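## 4. Comparing grippers on the pouch task

*Revised April 2023. Supersedes Thenmozhi's sheet, which was taped to the bench and had coffee on it.*

By now you have a calibrated arm, a wrist camera that agrees with it most of the time, and two gripper heads: the Munshi (parallel, hard jaws) and the Grustus (the same mount, softer pads, twice the screws). Section 3 had you pick up blocks with both. Blocks are polite. They hold still, they keep their shape, and every gripper ever sold does well with them, so section 3 told you mainly that the cables were plugged in.

This section uses a zippered pouch. Fabric folds when you push it and follows when you leave, and it will show you within an afternoon which head you want to live with.

### 4.1 Before you start

You will need:

- the arm, powered off, with the Munshi head fitted
- the Grustus head and its bag of screws
- one lined pouch with a zipper, small enough to fit under the wrist
- the log sheet from the back of this guide
- the hex key (check Periklis's desk)

Clear the part of the bench inside the arm's reach. Paper is fine to leave down. Mugs are not, as the sheet mentioned above can confirm.

**CAUTION:** Keep your fingers out of the jaws while the controller is on. The force limit protects the motor. It has no opinion about you.

### 4.2 Fitting the head

1. Turn off the controller at the switch. Closing the software doesn't count.
2. Support the head with one hand and remove the 4 mount screws with the other.
3. Lift the head straight off. If it sticks, rock it gently. Don't twist, or you will be reading section 2 again.
4. Seat the new head so that the notch faces the wrist camera.
5. Start all the screws by hand before tightening any of them.
6. Turn the controller on and run **Home Jaws** from the Barmont panel.

**NOTE:** The panel remembers the last head it saw. Choose the new one from the drop-down list yourself. Anahera Ruddock lost most of a day to this and asked that it be printed in bold, so: **choose the new head from the list.**

### 4.3 Setting the closing force

The force setting runs on the controller's own scale, which has no units and goes a good deal higher than you need. The default is 1,487, a number that was right for somebody's aluminum brackets. On fabric it gives you a firm crease and a motor that smells interesting.

1. Open **Grip > Force** in the panel.
2. Enter 128 for both heads.
3. Close the jaws on a doubled piece of scrap cloth and tug by hand.
4. If the cloth slides out freely, go up in small steps. If it doesn't move at all, come down.
5. Write the final value on the log sheet, next to the name of the head.

The two heads will probably end up at different values. That's fine. You are comparing how they hold cloth, and a fair comparison lets each one hold it properly.

### 4.4 Taking hold of the lining

Start with the pouch open and the lining facing the jaws. Leave tags and cords attached. We used to trim them, and our results looked wonderful until we tried somebody else's pouch.

1. Jog the arm until the open jaws straddle a loose fold near the lower end of the lining.
2. Switch to slow speed.
3. Advance until the fold sits well between the jaws, then stop.
4. Look at the wrist view and find the zipper pull. If you can't see it, back out and come in from a different angle.
5. Close the jaws.
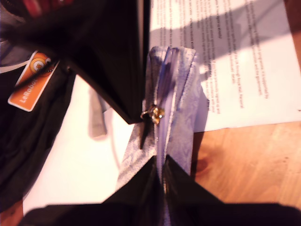
*Fig. 4-1. Jaws at the lower part of the lining, zipper pull still in view. The orange tag hangs off to the left.*

The pull is your landmark for the rest of the task. It is small and bright, and against black fabric the tracker finds it easily. Black jaws against a black pouch are another matter. Under strong warm light the dark parts lose nearly all their detail, and the software will cheerfully outline a piece of bag and call it a fingertip. If this happens, lower the exposure one step at a time until the highlights on the pull shrink. Iraklis Margaritis prefers to move the lamp. Either works, but pick one and leave it alone for both heads.

**NOTE:** Printed paper under the pouch can attract the tracker too. Draw the search box around the pouch and the paper will stop being fascinating.

### 4.5 The lift and the let-go

1. Raise the arm slowly until the lining is taut.
2. Hold, and watch the fold between the jaws for creep.
3. Lower the arm to where it started.
4. Open the jaws fully.
5. Back straight out. Check that the lining stays behind.

Step 5 is where the heads part ways. The Munshi lets go cleanly but needs a deeper bite to begin with. The Grustus holds a shallow fold very well and then would like to keep it -- the pads cling, and a thin lining may travel home with the arm. A slightly wider opening helps. So does wiping the pads, which pick up lint like a good winter coat.

Repeat the whole sequence 4 times per head, resetting the fold by hand between runs. Don't fluff it into a more convenient shape for whichever head you like better. Vasiliki Michailidis checks the logs and can tell.

### 4.6 If it goes wrong

**Jaws close but the fabric slips out.** Take a deeper bite before adding force.

**Jaws catch the zipper track.** Stop, open, and free it by hand with the controller off. Never pull upward to clear it. We have one pouch that no longer closes, and it is kept on the shelf as a reference.

**Cord or tag caught in the wrist.** Press the stop button, turn off the controller, and unwind the cord toward the tag.

**Panel reports "Kisulik timeout."** Kisulik is the small board under the wrist cover. Reseat its ribbon cable. If the message comes back, swap the cable. If it comes back after that, see section 7 and cancel lunch.

When both sets of runs are logged, leave the last head fitted and go on to section 5, which covers the same task with the pouch closed.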